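Waiting for the Pass Over Treststead

Friday evenings belong to the receivers in this part of the county, and the sky club at Treststead opens its doors at 6.

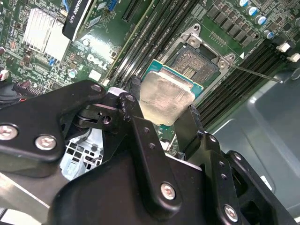 A longtime member says that the first signal is the one people remember, and that hers was a weather satellite coming up over the grain elevator while she was still untangling the cable. She has logged 3484 passes since then, most of them from the same folding chair.

The club began as a telescope group. Clouds drove it to radio. Treststead gets long gray stretches from November on, and a satellite signal comes through cloud without any trouble. Members built their first antenna from aluminum rod and a length of plumbing pipe, and it picked up a ragged strip of the Gulf Coast on the second try. That printout still hangs by the door.

A good pass lasts under 15 minutes. The signal starts as hiss, firms up as the satellite clears the tree line, and fades again to the north. Someone calls out the elevation every so often. The highest pass of the night I visited reached 58 degrees, and the picture that came down line by line showed the lakes, a storm front and the edge of Hudson Bay.

The Famlow group, an hour's drive east, takes a different approach. Its members follow amateur satellites and talk through them, which calls for a license and quick hands on the tuning knob. The two clubs meet every July on the Bachmann farm, where the horizon is low on all sides and the nearest power line is 2 miles off. They camp by the road and work passes until morning.

Newcomers can borrow a receiver and a small antenna for a month. The Tomeck library keeps a second set at the front desk, and there is usually a waiting list.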